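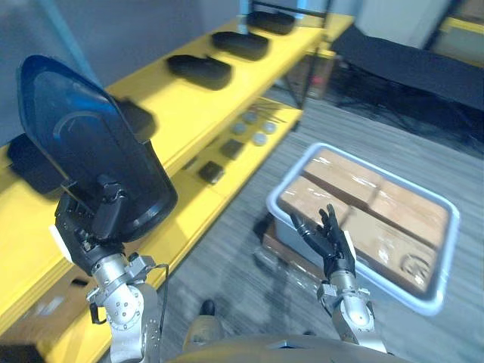 **Zilmont Wrestling tapings moving to Pleston – what do we think?**

**ropebreak_rita** – April 9, 2021

Hi all, I've been reading this board since the old message list days and hardly ever start a thread, so bear with me. The Zilmont newsletter went out this morning and the TV tapings are leaving the Cozma Ballroom for the Pleston Armory. First set is in October, with an eight-person tournament to kick it off, and the winner gets a shot at Eliécer Giraldo's title.

I'm excited about the tournament! I love a bracket, I print them out and hang them on the fridge. But the Cozma is where I took my kids to their first show, and I can still hear that balcony stomping when Giraldo won the belt. The ballroom holds 862 and the armory holds 3444, and I just can't picture this crew filling that many seats for a Tuesday taping. Am I being too gloomy?

**Wustitz_Walt**

Not gloomy at all, Rita, and good to see you posting. I'd say half gloomy, maybe. They've turned people away at the door for the last few big cards (my brother-in-law was one of them, and he drove in all the way from Wustitz with a cooler full of sandwiches). So the demand is there for the big nights. The regular tapings are another story, and I do worry about those wide shots with a whole section of bare bleachers behind the ring.

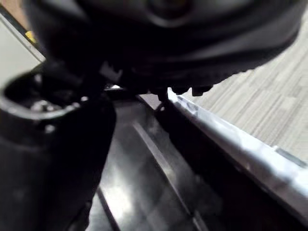

Do season passes from the Cozma carry over to Pleston?

They do, but only for general admission, so anyone with a ringside pass has to call the box office and pay the difference by the end of the summer.

**heel_turn_hank**

Walt, I love you, but I disagree pretty strongly. The Cozma looks terrible on television and always has. The ceiling is so low that nobody over six feet can stand on the top rope without ducking, and we lost every good high-flyer on the roster over it. You can curtain off half the armory for a slow night. Every company does that and the viewers at home never know.
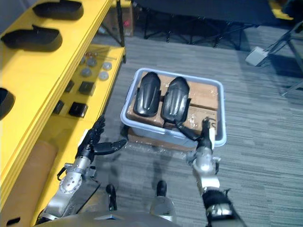
And another thing, while I've got my coffee here. The parking. I have paid for that garage on the corner more times than I've paid for my own dentist, and the armory lot is free. Bring the kids, Rita, bring the cooler, Walt, and we'll set up chairs by the tailgate before the doors open.

**ropebreak_rita**

Okay, the tailgate is tempting, I'll give you that one, Hank. I still think you're wrong about the look of the place, though. The low ceiling is what made it so loud! When the new tag team came out last time you could feel it in your teeth. I don't believe a curtain is going to do that, no matter how nicely they hang it.

**mat_classic_mo**

Jumping in because nobody has mentioned the price. My ticket stub number at the last Cozma show was 153, second row of the balcony, and I paid less than I would for a pizza and a movie. The newsletter says "prices to be announced," and in my experience that's never a happy sentence. 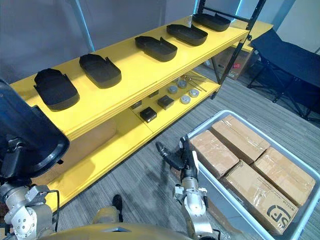 So I'm holding off on buying anything until I see the seating chart. As for the tournament, I'd put Giraldo on commentary for the whole thing – he's funny, he knows everybody, and it would give him a reason to pick a fight with whoever wins.

**Wustitz_Walt**

Mo, that's the best idea in this thread. Hank, save me a spot in the lot, and I'll bring the sandwiches. I'm still voting for the ballroom if anybody from the office is reading.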